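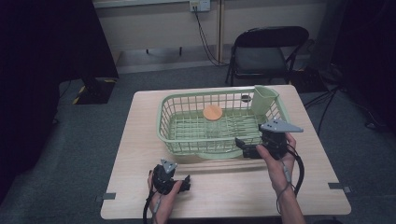 Man kann doch einen fertigen Greifer kaufen und sich den ganzen Winter mit Schrauben sparen, schrieb uns ein Leser unter den letzten Baubericht. Das ist möglich, und wer es so macht, bekommt wahrscheinlich früher ein Ergebnis. Wir wollten die Teile selbst bauen und auch selbst reparieren können. Die Fragen, die danach kamen, haben wir auf dieser Seite gesammelt.

Häufige Fragen zum Kwak-Handgreifer
Stand: 28. September 2024

Was ist Kwak?

Kwak ist der Name für unser Paar Handgreifer, das in der offenen Werkstatt Plosgate entsteht. Man hält in jeder Hand einen Greifer und macht damit eine Arbeit am Tisch. Die Bewegungen werden aufgezeichnet, und später soll ein Arm mit den gleichen Backen diese Bewegungen wiederholen. Der Arm ist noch nicht fertig. Auf dieser Seite geht es deshalb fast nur um die Handgreifer.

Was kostet ein Paar?

Wir haben für das erste Paar 360 Euro ausgegeben. Darin sind die Fehldrucke enthalten und auch ein Servomotor, den ich falsch angeschlossen habe. Werkzeug und Drucker gehören zur Werkstatt und sind nicht mitgerechnet. Die Kabel hatten wir schon, wer sie kaufen muss, soll das bitte dazuzählen.

Kann ich das zu Hause bauen, oder brauche ich eine Werkstatt?

Zu Hause geht es, wenn Sie einen 3D-Drucker und einen stabilen Tisch haben. Die Platine muss man an wenigen Stellen löten. Schwierig ist nur das Einpressen der Lager. In der Werkstatt benutzen wir dafür eine kleine Presse, zu Hause habe ich es mit einem Schraubstock und zwei Holzstücken gemacht. Das hat funktioniert, aber ein Gehäuse ist mir dabei gerissen.

Welches Material nehmen Sie für die Backen?

PETG, schwarz, mit einer dünnen Gummischicht innen. PLA war uns zu spröde. Die Gummischicht wird mit Kontaktkleber befestigt und muss über Nacht unter Druck liegen. Wenn man zu früh anfängt, verschiebt sie sich langsam nach vorne, und man merkt es erst, wenn die Backen nicht mehr parallel schliessen.

Warum sind die Backen so kurz?

Die erste Version hatte lange Backen. Damit kommt man zwar gut in einen Korb hinein, aber sie biegen sich, sobald man etwas Schweres am Rand fasst. Mit den kurzen muss man die Hand näher an den Gegenstand bringen. Daran gewöhnt man sich.

Wozu dient die graue dreieckige Platte oben?

Auf diese Platte wird montiert, was man für die Aufzeichnung braucht. Die Löcher sind für M3-Schrauben. Ich empfehle, die Platte immer flach und ohne Stützmaterial zu drucken und die Löcher danach mit der Hand nachzubohren. Eine Akkubohrmaschine schmilzt den Kunststoff, wenn man nicht sehr langsam ist.

Links und rechts sind die Platten übrigens gleich. In einer älteren Zeichnung war die rechte gespiegelt, diese Datei bitte löschen.

Können die Greifer ohne Kabel arbeiten?

Im Moment nicht. Von jedem Greifer geht ein schwarzes Kabel weg, und rechts führen wir es am Handgelenk entlang den Unterarm hinunter. Wir haben im Mai eine Funkverbindung probiert und wieder aufgegeben, die Zeitstempel von links und rechts passten nicht zusammen. Mit Kabel ist dieses Problem weg.

Bitte machen Sie die Schlaufe am Handgelenk nicht zu knapp. Wenn das Kabel beim Strecken zieht, dreht man unbewusst die Hand mit, und in der Aufnahme sieht diese Drehung wie Absicht aus.

Welche Steuerplatine wird verwendet?

Eine Lutard in der kleinen Ausführung, pro Greifer eine. Die grosse passt nicht in den Griff. Beim Kauf ist darauf zu achten, dass die Stiftleiste nicht schon eingelötet ist, sonst muss man sie wieder auslöten, und das macht keine Freude.

Und welche Software?

Wir benutzen Irnis. Das Programm liest beide Platinen, schreibt die Daten in eine Datei und zeigt während der Aufnahme zwei Kurven für die Öffnung der Backen. Mehr kann es nicht. Die Oberfläche ist nur auf Englisch. Wer die Übersetzung machen möchte, ist willkommen, mein Deutsch reicht für diese Seite, für die Fachwörter in den Menüs bin ich nicht sicher genug.

Warum üben Sie mit einem Abtropfkorb?

Ein Abtropfkorb hat viele Öffnungen, Stege und Kanten, und der Besteckhalter ist noch einmal ein eigener, enger Raum. Dort zeigt sich schnell, ob die Backen hängen bleiben. Ein runder, flacher Gegenstand, der auf den Streben liegt, ist für mich bis heute das Schwierigste. Man muss ihn am Rand anheben und hat fast keinen Platz darunter. Durchsichtige Sachen sind für die Auswertung der Bilder schwierig, mit der Hand aber leicht.

Was bedeuten die grauen Klebestreifen am Tischrand?

Sie markieren Positionen auf der Tischplatte. Wir kleben solche Streifen, damit man nach einer Pause alles wieder an den gleichen Ort stellen kann. Nehmen Sie Gewebeband. Malerkrepp löst sich nach ein paar Tagen an den Ecken, und dann klebt es am Ärmel.

Wie viele Wiederholungen brauche ich?

Für eine einfache Bewegung haben wir 400 Wiederholungen aufgenommen. Ob weniger genügen, kann ich nicht sagen, wir haben es nicht geprüft. Machen Sie bitte nicht alles an einem Abend. Ich mache 10 Durchgänge, lege die Greifer hin, trinke etwas und mache dann weiter. Wer müde ist, greift anders, vor allem mit der schwächeren Hand.

Meine Backen schliessen ruckartig. Was ist falsch?

Meistens ist es die Führung. Nehmen Sie die Backen heraus, entfernen Sie den Grat vom Druck mit feinem Schleifpapier und setzen Sie alles ohne Fett wieder ein. Wenn es dann gut läuft, kommt ganz wenig Silikonfett dazu. Kein Öl, es wandert bis zur Gummischicht.

Wenn es nur links ruckelt und rechts nicht, tauschen Sie zuerst die beiden Kabel. Bei uns war es ein Stecker.

Irnis findet nur einen Greifer.

Beide Platinen kommen mit der gleichen Adresse aus der Packung. Eine davon muss man umstellen, am besten bevor sie im Griff verschwindet. Im Menü heisst der Punkt »Device ID«. Nach dem Umstellen die Platine vom Strom trennen und neu verbinden, ein Neustart vom Programm allein genügt nicht.

Ist das gefährlich?

Die Handgreifer haben wenig Kraft, man kann sich die Haut einklemmen, mehr ist mir nicht passiert. Mit dem Arm wird es anders sein, dafür kommt eine eigene Seite. Achten Sie auf die Kabel am Boden. Wer zwei Greifer in den Händen hat, kann sich nicht festhalten, wenn er stolpert.

Darf ich die Dateien verändern und weitergeben?

Ja. Schreiben Sie bitte dazu, was Sie geändert haben, und benutzen Sie einen anderen Namen als Kwak, sonst bekommen wir Fragen zu Teilen, die wir nicht kennen.

Kann man die Greifer in der Werkstatt ausprobieren?

Ja, zu den normalen Öffnungszeiten von Plosgate. Schreiben Sie vorher eine kurze Nachricht über das Kontaktformular, es gibt nur das eine Paar, und manchmal liegt es zerlegt auf dem Tisch. Lange Ärmel bitte hochkrempeln.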